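Wilmer Betancur (boxer)

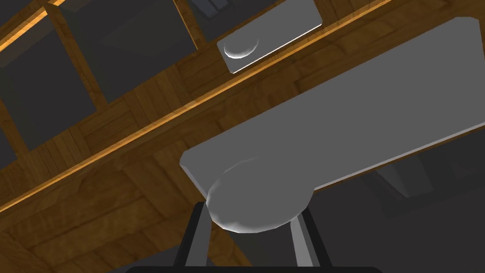
What weight class does Wilmer Betancur fight in?
Betancur fights at lightweight, where the limit is 135 pounds. He spent his first two professional years one division lower, at super featherweight.

Wilmer Betancur is a professional boxer who competes in the lightweight division. He held the Wollaris regional lightweight title and made five defenses of it before losing it to Umut Tatlı by split decision. He fights from a southpaw stance and is known mainly as a body puncher.

Early life and amateur career

Betancur grew up in Duvville, where his mother ran a shoe repair shop. He began training at 14 at the Iver Boxing Club after a short time playing youth soccer. His first coach was Consuelo Cárdenas, a former amateur flyweight who had taken over the club's junior program. Cárdenas had him box right-handed for most of his first year. He switched to southpaw after breaking a bone in his left hand and spending a winter working only with the right, and he kept the stance once the hand healed.

As an amateur he entered the Duvville city tournament several times and won it twice, both times at lightweight. He lost in the semifinals of the national trials to Zixuan Cai, who later turned professional as well. The two have not met since.

Professional career

Betancur turned professional under the promoter Hegazy Boxing. He won his debut by second-round stoppage on an undercard in Wollaris and went on to win his next five fights, four of them on points. All took place at super featherweight. His first loss came against Hernán Ccori, a more experienced opponent who knocked him down in the third round and won a unanimous decision. Betancur said afterward that he had trouble making the weight, and he moved up to lightweight for his next fight.

He won the vacant Wollaris regional title in March of the following year, stopping his opponent in the ninth round. His third defense was a rematch with Ccori, who had also moved up. Betancur won by majority decision, with one judge scoring the fight even.

Tatlı took the title from him in a fight held outdoors at Duvville. Betancur was cut over the right eye by an accidental clash of heads in round 6 and was checked twice by the ringside doctor, but the fight went the full distance. Hegazy Boxing asked for a rematch, and talks ended without an agreement when Tatlı gave up the belt to seek a fight abroad.

Fighting style

Betancur works behind a stiff right jab and tends to circle toward his opponent's left side. Most of his stoppage wins have come from left hands to the body, often thrown after a feint to the head. He has been criticized for slow starts, and he lost the opening round on all three cards in both fights with Ccori.

Personal life

Betancur lives in Duvville and still trains at the Iver Boxing Club. Cárdenas works his corner as chief second. He helps with the club's junior classes between fights.

See also

Hegazy Boxing
Wollaris regional titles
List of southpaw boxers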